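Progress report to the Uysal fund, second period
Project: hands and cameras for bathroom cleaning at the Vundcombe rig

We've had a good stretch since the last report. The humanoid is standing up in the mock bathroom, it has five-fingered hands on both wrists, and we can finally put a brush in a toilet bowl under whole-body control instead of with a bench arm bolted to a trolley. Anyone who sat through our March call will remember the trolley.

**What we said we'd compare**

The plan you approved had two parts. The first was the end effector: our old parallel gripper (the Workik) against the five-fingered Gilis hand. The second was where to put the eyes, with a head camera, a fixed camera off to the side, or both together. We've got solid results on the first and a lopsided but very interesting start on the second.

**Hands**

The Workik is still a lovely gripper for anything with flat sides. Give it a spray bottle and it'll hold on all afternoon. A brush handle is a different matter. It's thin, it's smooth, and as soon as the bristles meet the porcelain the handle wants to roll between the pads. We tried softer pads, then ribbed pads, then a printed sleeve on the handle itself, and the sleeve was the only one that made much difference. I don't want to count that as a win, as a customer's brush won't come with a sleeve on it.

The Gilis hand wraps around the handle and the rolling more or less goes away. We ran 300 scripted brush strokes with each hand, same path and same wrist speed. The Workik let the handle slip far enough to need a regrasp in 11 of them. The Gilis needed 2. I was hoping for a gap and I'm delighted with that one!

The Gilis does have its costs. The fingers take longer to close, and the operator has to think about the thumb every single time. It's also fussy about approach angle: come in too steep over the handle and the little finger ends up underneath where it can't help. We've written a pre-grasp pose that sorts most of this out, and it's now the default in the controller.

**Cameras**

The side view is what the operators reach for when they're lining up the body. You get the stance, the height of the shoulder and how far the forearm has to drop, all at once. The head view is far better once the hand is near the bowl, and it shows both hands together, which turns out to matter when the left one has a job too. 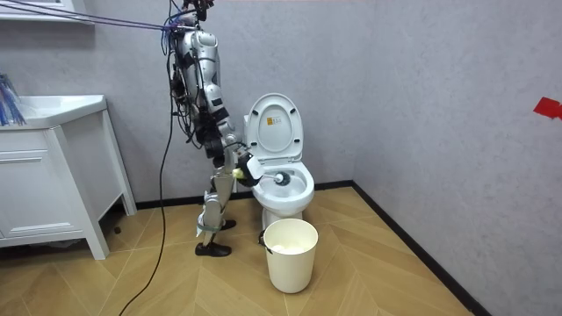
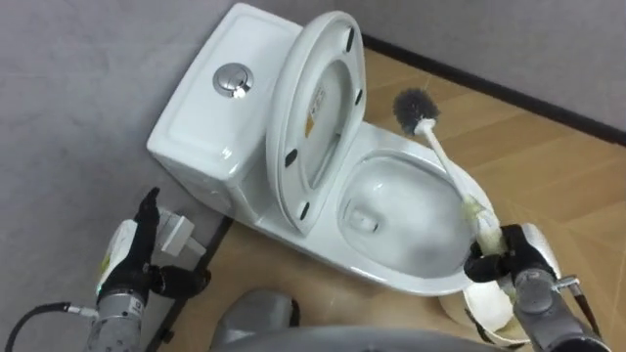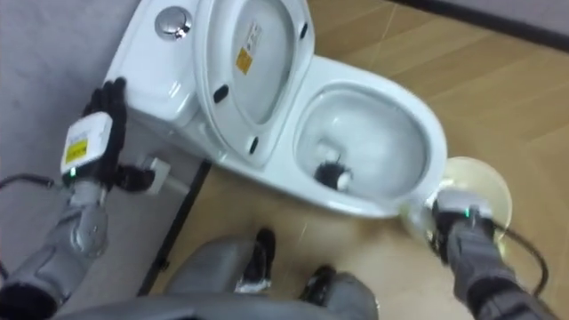 Abrehet Woldegiorgis

The trouble with the side view is depth. Working from it alone, operators consistently misjudged how far the brush was from the near rim, and they slowed right down to compensate. With the head view alone they were quicker at the bowl but kept losing track of where the feet and elbows were. Using both is the obvious answer, and most of the crew already prefer it, though switching attention between two screens is tiring over a long session. I'd like to try the side view as a small inset in the head view before we buy anything.

Clear plastic has been a nuisance. In the third picture the right hand has hold of a transparent disc, and objects like that are hard on our depth estimate, which tends to report whatever is behind them. The person driving copes well enough. The automatic grasp suggestion doesn't, so we've switched it off for clear objects until there's something better to put in its place.

The left hand has been a pleasant surprise. We'd budgeted for it as a spare, to be parked out of the way. In practice, letting it press on the tank steadies the whole upper body when the robot leans in, and the right hand's path gets noticeably smoother. You can see the contact in the third picture. We'd like to make bracing a proper mode, with its own force limit, so the operator doesn't have to hold it there by feel.

**Controllers**

This wasn't in the original scope, but we had two candidates on the shelf and it seemed silly to leave them there. The joystick pair is easy to teach and hopeless for fingers. The tracked gloves are the reverse: new people flail for a while, then something clicks and they're doing fine finger work that the sticks will never manage. All 5 operators have now had time on both, and four of them chose the gloves for brush work. The fifth likes the sticks for walking and gloves for everything else, and I suspect that's where we'll all end up.

**Problems**

- Cable routing. There's too much loose cable around the torso and arms. It hasn't stopped a session, but it limits how far we'll let the robot turn, and I want it tidied before we add a second task.
- Glove calibration drifts over a long session. Recalibrating is quick, but people forget.
- Finger covers wear at the tips. We're logging hours per cover so the next budget has a real number in it.

**Spending**

We're within the equipment line. The hand spares came in under the quote and I'd like your okay to move the difference over to cable management and a better mount for the side camera. No change to the labour line.

**Next period**

1. Inset side view in the head display, tested with every operator.
2. Bracing mode for the left hand, with a force limit set on the bench first.
3. Repeat the stroke test with a second style of brush, thicker in the handle, to give the Workik a fair go.
4. Picking up and setting down clear objects, manual grasp only.

The third item may change the hand comparison, so please treat the slip numbers in this report as being for one handle shape. The logs and the stroke script are in the shared folder under the Vundcombe heading, and you're very welcome to come by and have a turn in the gloves.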